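The Cable Box Problem

Professional tidiers say the drawer of old cords can be beaten in an afternoon. I gave it rather longer.

By Fiona Gourlay
9/14/25

The first cable I pulled out of the hall closet was for a printer I gave away before my daughter started school. The second was for the same printer. I have no explanation for the second one.

I had gone in there looking for a lightbulb. This was in August, when the closet gets hot enough that you want to be in and out, and I came away an hour later with no lightbulb and a shopping bag of black cord so knotted that it held its shape when I set it on the kitchen counter. My husband asked if it was dinner.

There is an industry waiting for people like me. It sells clips, sleeves, labels, zippered pouches, little velcro straps in colors that are supposed to mean something, and above all it sells boxes. It also sells the belief that a person with the right box becomes a person who knows where things are. I have been buying into that belief for most of my adult life and I own a great many boxes.

So I decided to test it properly. I would sort every loose cable in the house using the methods people pay for, and I would keep a record of what happened to them afterward, because the afterward is the part the videos skip. You see the mess, you see hands moving very fast, you see the neat row. I have never seen one that goes back in three weeks when somebody has needed an extension cord in a hurry.

What the experts want

I began with the Dranus method, which is taught through an online course with a workbook. The workbook is 17 pages long and spends the first four on how I feel about electricity. After that it gets down to business. You empty everything onto a plain surface. You sort by "purpose family," meaning power goes with power and data goes with data. You coil each cord the same way, over and under, and you fasten it. Then you give each family a home and you write the name of the home on the outside.

Most of this is sensible and some of it is obvious. The coiling instructions are good. If you have ever wrapped a cord around your elbow and wondered why it comes off in a spring, the trick is to flip every other loop so the twists cancel out. I practiced on an old lamp cord while watching television and by the end of the episode I could do it without looking. I will give Dranus that one without an argument.

Where I part company with the workbook is the fastening. The course recommends a reusable tie on every single cable. I bought a roll. I put them on. Within days I had a cable in use behind the desk and a tie in my coat pocket, then two ties in my coat pocket, then one in the dryer. A tie that isn't attached to anything is a new kind of clutter, and I already had plenty of the old kind.

The Kemow system takes another line. Kemow sells a modular plastic drawer with dividers you snap in where you like. The idea is that each cord gets a cell and no cord can reach its neighbor. It looks wonderful on the product page. In my house it looked wonderful until I had a cord that was too thick for its cell, and took out a divider, and then took out another. By the second week I owned an expensive drawer with no dividers and a sandwich bag full of dividers, which I put, God help me, in the drawer.

My sister, who lives out in Abu Hammour and has moved house more often than anyone I know, told me over the phone that she throws all of it away every time. Every cord that isn't plugged in when the truck arrives goes. I asked what she does when she needs one. She said she buys one. I asked how often that happens and there was a silence in which I could hear her deciding whether to lie to me.

The fear of the one you need

I don't think I keep cables because I am messy. I keep them because they look alike and I have been burned. Three years ago I threw out a power lead that I was certain belonged to nothing, and it belonged to the sewing machine. The replacement took weeks to come and had the wrong end on it. Since then I have been unable to let go of anything with prongs.

The tidying people have an answer for this, and the answer is a deadline. Put the mystery cords in a box, write the date on it, and if you haven't opened it in six months you take the whole thing to be recycled without looking inside. I have heard this from at least four separate sources, always in a tone of great calm. I have never met a person who did it. Everyone I asked admitted that they looked. One neighbor looked, found a charger she had been missing, and now refuses to recycle anything on principle.

I also worry about what gets lost in all the talk of categories. Power with power sounds fine until you have fourteen power cords and one of them runs the thing that keeps your freezer drawer alarm from going off. A family that large is just a crowd with a label on it. The standard-looking black cord is the worst of them. It fits the monitor and the old desktop and the rice cooker in some houses, and it tells you nothing by looking at it.

Cardboard

In the end the thing that came closest to working cost me nothing. I save mailer boxes, the flat kind with a lid that folds back and a notch for your thumb. I had a stack of them from a long spring of buying things I didn't need, and on a wet morning I spread a cloth over half of the table and started putting power cords in them.

The rule I set was simple. A cord goes in a box of its own if I can say out loud what it's for. Everything else goes in the other box.

I thought this would give me lots of little boxes and one small one for leftovers. You can guess which way it went. The cords I could name took up almost no room, and the other box filled and went on filling, loops on top of loops, until I was pressing the pile down with the flat of my hand.

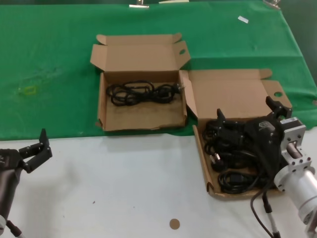

One cord to a box on the left. The second box got the rest.

Still, there is something to be said for seeing the ratio laid out on a table. In a drawer you can pretend it's all useful. With two boxes side by side, the pretending gets harder. I had been telling myself that I was the keeper of a well-stocked supply, and the supply was mostly stuff I could not identify with a flashlight and a magnifying glass.

Cardboard has other points in its favor. You can write on it. You can stack it. If it gets crushed you don't mourn it, and when a cord leaves the house for good, the box can go in the recycling. A shallow box also limits how far things can sink, which I have come to think matters more than dividers do. Deep bins are where cords go to breed. I had one from Dako that I was fond of, a handsome thing with rope handles, and I found cords at the bottom of it that predated the bin.

Against it: the lids don't stay down if you overfill them, and I overfill them. They also look like something you forgot to mail. If your closet is on show to guests this may bother you. Mine has a water heater in it.

How it held up

I checked the boxes after two weeks and again after four. The single-cord boxes were as I had left them, every one, and I am a little proud of that, though I suspect it only shows that I don't use those cords either. The big box had been raided twice. Once by me, for the laptop, and once by persons unknown. The knot at the end of it was at least as bad as the one I started with in the shopping bag.

I did manage one round of real throwing out. I took the big box to the desk and tried every cord in every machine we own, which used up an evening and most of my goodwill. 9 of them fit something we already had a cord for. Two fit nothing. I took the two to the drop-off at the hardware store and kept the others, and I'm aware of how that sounds.

One figure you see passed around on the organizing forums is that the average home has 2,000 items it could lose without noticing. I have no idea who counted, or how you'd go about it, or whether they included the ties in my coat. But if it's true then I have made a start, and I still have no lightbulb for the hall. The closet light went out in August. I've been doing all of this with the door propped open.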